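Two arms and a shopping trip

Posted in Days Out | Print | E-mail this | 15 shares | 3 comments

So I finally made it over to the Liteck open day, and yes, I did eat two of the free pretzels before I'd looked at a single robot. Parking was a mess (follow the signs for Pelinby, the main lot fills up fast) but once you're in, they let you wander pretty much anywhere that doesn't have yellow tape across it.

The big hall was mostly heavy stuff. Najjar had a palletizer the size of my garage, and a very patient woman explained to me why it was painted that awful green. Impressive, loud, and I moved on after five minutes. I'm a small-robot person, I guess!

What I really wanted to see was the Vododex demo in the back hall. They have these little booths with a pair of arms bolted along the front, and each booth gets some everyday chore. One was sorting socks. The one I got stuck at was all tissue boxes and a tote bag with a Starry Night sort of print, and I stood there so long that my coffee went cold.
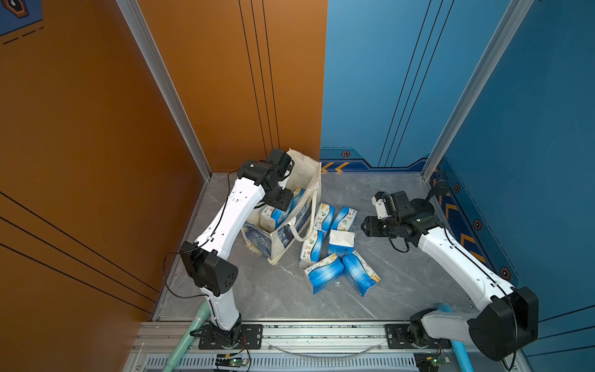
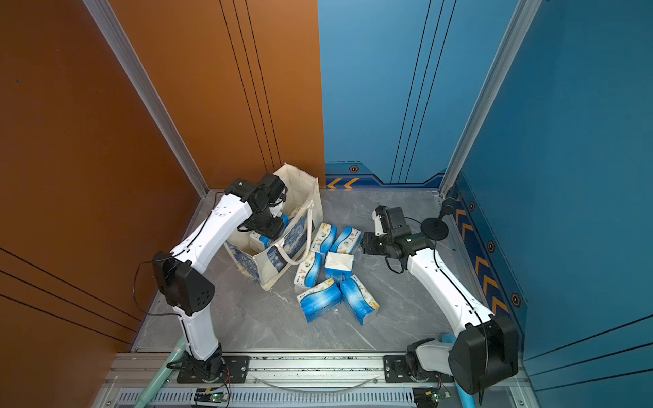
I asked the guy at the rail why tissue boxes, of all things. He said a cardboard box is harder than it looks - squeeze too hard and you crush it, too soft and it slides right out. And the bag is worse, because cloth never sits the same way twice. I thought about the way I pack my own groceries and decided not to judge anybody's technique.

He also told me they'd logged roughly 3,000 runs of the bag chore since September, and that the sock booth was way behind at 143. I would've guessed socks were easier. My whole laundry basket disagrees, come to think of it.

There was a short talk at 2:15 about how the arms get taught, but the room was packed and I could only hear half of it from the doorway. If anyone got the handout, I'd love a copy. I went back for another look at the booths afterward and then it was time to beat the traffic home.

Next up is the model train show, if my knee behaves.

Comments (3)

gearsandgravy: I was at the 2:15 talk! I have the handout, will scan it tonight.

mollusk33: Did you try the chili stand outside? Way better than the pretzels.

plainjane_k: My kids would not leave the sock booth. We had to bribe them with the gift shop.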